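**Shrinkage limits for knit orders, revised**

The revised wash-test sheet for cotton and cotton-blend knits takes effect in June. It replaces the one-page version issued with the Brirnonden orders and applies to all stock cut at Stuvport, including repeats of older styles. Woven goods stay on the old sheet until the second half of the year.

The main change is the limit on length. Finished garments may now lose no more than 3 percent in the body length after the full wash cycle. The width limit is unchanged. The earlier allowance was set when most of the yarn came pre-relaxed from the mill, and it has been too loose for the jerseys bought from Kassab in the past two seasons. Customer returns marked "too short" came to 51 over the winter, nearly all from the same two styles.
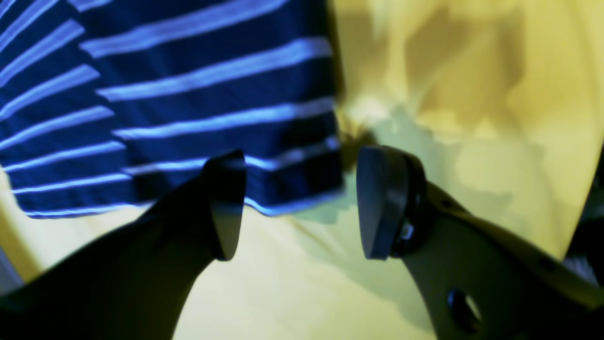 Test pieces are to be taken from the middle of the roll. Pieces from the first few yards carry extra tension from winding and give a false high reading. Let each piece lie flat and unfolded overnight before marking. Mark with thread, not pen. Several pens in current use fade in the third wash, and two full sets of readings had to be thrown out for that reason.

Measure from the high shoulder point to the hem on both the left and right sides and record both numbers. An average alone is no longer accepted. If the two sides differ by more than the tolerance printed on the sheet, the piece is checked for twist before any shrinkage figure is entered.

Drying is by line or flat rack only. Tumble results may be added in the notes column but do not count toward a pass.

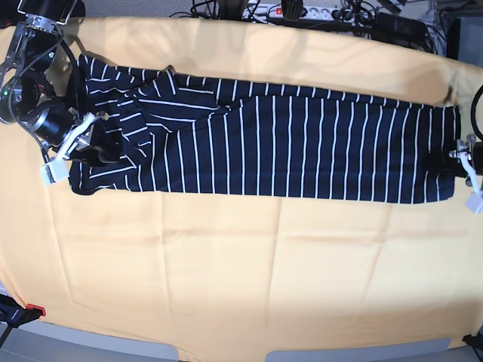
Striped goods need one more step. Count the courses between two stripes before and after washing and enter the change in column F. A change in spacing with no change in overall length usually points to uneven take-up at the knitting stage, and the roll should be held. Stripes that run off grain at the side seam are a cutting fault and go on the cutting report instead.

Sampling rates are as follows:

- Orders up to 1000 pieces: one roll in five
- Larger orders: one roll in eight, plus the last roll
- Any new yarn lot: the first roll, whatever the order size

The Geta line is exempt from the overnight rest, as its fabric is steamed on arrival. Thirty-nine styles in the current range need a fresh test under the new limit. The list is posted by the cutting room door, and sheets for those styles should be returned to the test bench before the fall cut is booked.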